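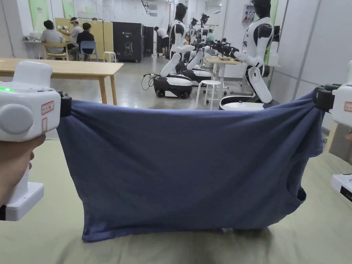 Beatrice Nyamweya asks whether a small importer is better off paying a new duty at once and claiming it back later, or holding stock at the port until the rules are settled. Her letter reached us before the programme was printed, and I should like to begin with it.

Home Talks Members Trade Desk Contact

My answer is that it depends on how the goods are classified, and that most small firms have not checked. The duty on a finished garment may differ from the duty on the cloth it was made from. A firm using an old code may be paying too much, or may owe money it has not set aside.

(Pause. Ask members to raise a hand if they have reviewed their codes since March.)

Consider Idard, which brings in household linen. Its costing sheet listed 205 product lines. On review, 79 of them carried a code copied from a supplier's invoice and never tested. The firm corrected these over one spring, before the new rates were announced, and was able to give its customers firm prices when others could not.

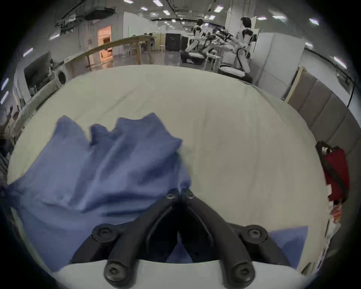 2. Who bears the cost

A duty is collected from the importer. Who pays for it in the end is a matter for the contract. Dralleck wrote to its suppliers asking them to share the increase equally. Two agreed, one refused, and one offered longer payment terms instead. The last of these proved the most useful, as the firm's trouble was cash at the end of the month and its margin could stand the rest.

(Slide: Dralleck letter, second paragraph only. Do not read aloud.)

Members should look closely at the delivery terms on their orders. Where the seller has agreed to deliver duty paid, a change in the rate falls on the seller. Many sellers will now try to alter that wording — it should not be signed without a fresh price.

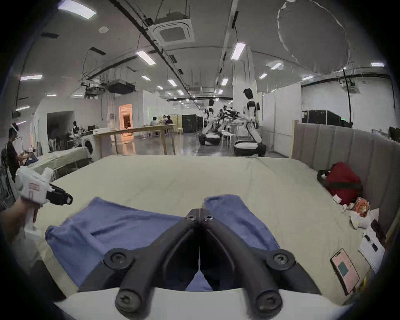
The same care is needed with freight agents. Nyaga found a handling charge of £3,415 on its account, raised under a clause that allowed the agent to pay duty on its behalf and add a fee. The clause was valid. It had been in the agreement for years and had cost nothing while the rates were low.

3. Moving supply

Hurnolen looked at 19 possible suppliers in other countries and placed a trial order with one. Its directors have asked me to say that the rules on origin took longer to satisfy than the search itself. Shipping goods through a third country does not change where they were made.

(If time is short, go straight to questions. Copies of the code checklist are at the door.)

Filed under: Trade & Tariffs, Small Business
14 shares 3 comments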